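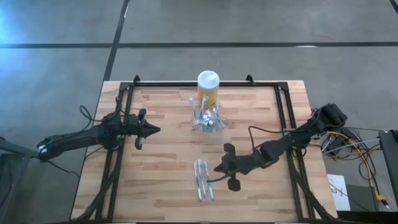 The Carito Two-Arm Kit is made for high school and college clubs that want both arms working on one bench from the first meeting. The set covers two arms with grippers, motor cables and the printed Stodum task book. Tasks in the book use things you can get at a drugstore. In the toothbrush task, three brushes stand in a clear container and three more lie on the wood between the grippers, and a team scores for each loose brush it adds to the container. Rails along the far edge and both sides mark out the work area.

Table not included. Any flat wooden top that can take a clamp will do.

In the kit
Left arm and right arm, black, with grippers
Cable set
Stodum task book, 12 tasks
Club license for Allis control software, 5 seats

Price: $616 per kit
Spare gripper fingers: $49 a pair

Ordering
Schools can pay by purchase order. Kits ordered by the end of May ship before summer programs start. If your club already has the older Ham single arm, it runs on the same Allis software but needs its own power supply. The Ham does not fit the two-arm tasks.

Assembly takes one afternoon with the hex keys in the box. Keep the cables outside the rails before powering up.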